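Support case: Faltesel two-arm bench kit, block sorting stops before the last colour
Last updated: June, 16:40
Status: open, waiting for customer

Opened by Juraj Kolář, Skandholm

Good morning. We have your Faltesel kit on trial before we decide to buy it. The task is simple: toy blocks in three colours must go into a red tray with three compartments, yellow left, orange middle, blue right. The yellow ones go well. With the orange and the blue the arms become slow, and sometimes the right arm stops with the message "target lost". I have restarted the controller two times and it did not help. Software is the version which came with the kit.

Reply from Freya Marsden, Fastotport support

Hello Juraj, thank you for the clear report. Could you send one picture from the wrist camera and tell me the exposure value in the camera settings? Please also say if the message comes when the arm is standing or when it is travelling.

Juraj Kolář

The message comes only in travelling. Exposure is on automatic. I attach what the wrist camera gives.

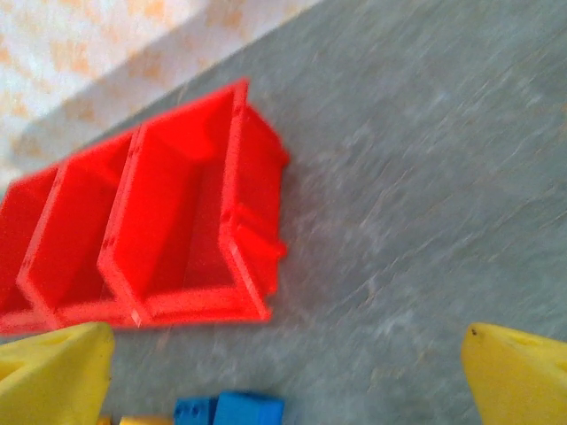 I have read in the manual, chapter on cameras, that automatic exposure is "suitable for most rooms". Our room has not much light in the morning, so maybe we are not most rooms. The speed limit was at 700, as delivered.

Freya Marsden

Automatic exposure will choose a long time in a dim room, and then the edges become soft when the arm moves. Please try this, in this order:

1. Set exposure to manual.
2. Lower the speed limit from 700 to 300.
3. Save, and restart the camera service only. The controller can stay on.
4. Run the sorting again with both arms and send a view of the whole bench.

Juraj Kolář

Done at 11:20. I forgot step 3 at first and I was surprised that nothing changed, sorry. After the restart there was no "target lost" during my test. 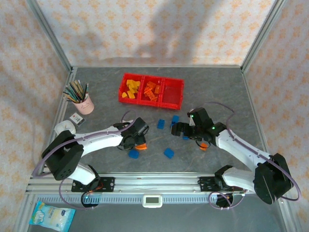 What remains is the waiting. When both arms want to go to the middle of the table, one of them holds for a long moment before it continues. My colleague Beryl Kershaw asks if this is the safety distance, and if we are allowed to make it smaller. I did not touch it. I also tried speed 466, and there the message came back once, so I returned to 300.

Freya Marsden

Good that you did not touch it. The waiting is from the shared zone setting, and for the trial licence it is locked. I am passing this part to Neville Tunstall, who can open it for you after he has seen your log. Please export the log from the last run and add it to this ticket. Please stay at 300 until then.

Juraj Kolář

Log is exported and added. One remark for your review form: the kit is good to work with, but I would be glad if the speed and the exposure were explained on the same page of the manual. Now they are in different chapters and I did not see the connection.

Contact: Fastotport support desk | Copyright Fastotport | Back to top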